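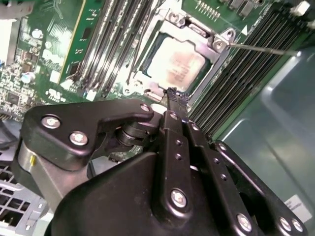

Slide 1. Gripper at the CPU socket, one memory module in the slots to the left.

Speaker notes, 30 July 2021 – Korkulen shop day

Open on the slide, say nothing for a bit. Then: can a machine do my job yet? Short answer, parts of it. Long answer is the next half hour.

Who I am, quick. Bench repair, Nicholas workshop, desktops and small servers. Nobody's robotics person. Skip the career stuff if we start late.

What people think is hard: the processor. What is hard: everything soft or half hidden. Cables. Clips that need a squeeze and a lift at the same time. A latch you find by feel. My list for the talk has eight bench chores on it, from opening the case to closing it again. Ask for hands – which ones would you hand over tommorow? Most rooms say screws.

Screws, yes, fair. Same size, same spot, straight down. Proreck sell a driver head that does that all day on a fixture. But a repair bench has no fixture. Every case that comes in is a differnt case.

Memory. Push evenly, feel the click. A person hears it too. Ask what a machine does if the click never comes – stops? pushes harder? That's the question I'd put to any vendor.

Home chores – keep this to 2 minutes. Dishwasher, laundry, same story. Folding is cables again. Mention Jaltberg trial, seven households, due to start November. No results, don't promise any.

Next slide. Leave it up while they look at the wiring, point to the black cables crossing over the board. Ask: how would you tell a machine which one to move first?
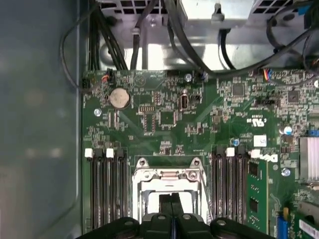 Chiharu Sugiyama read the draft and thinks I'm too hard on them. Her point was that a slow machine working over eight hours of night shift doesn't need to be quick, it needs to know when to stop and leave the job for morning. Use that, credit her. Good bridge into costs.

Costs: time per board, damage per board, who pays for a bent socket pin. Don't guess numbers. Say I'd want to see both figures before buying.

Questions. If short on time drop the vendor bit, keep the cable bit. Get the clicker back to the front desk.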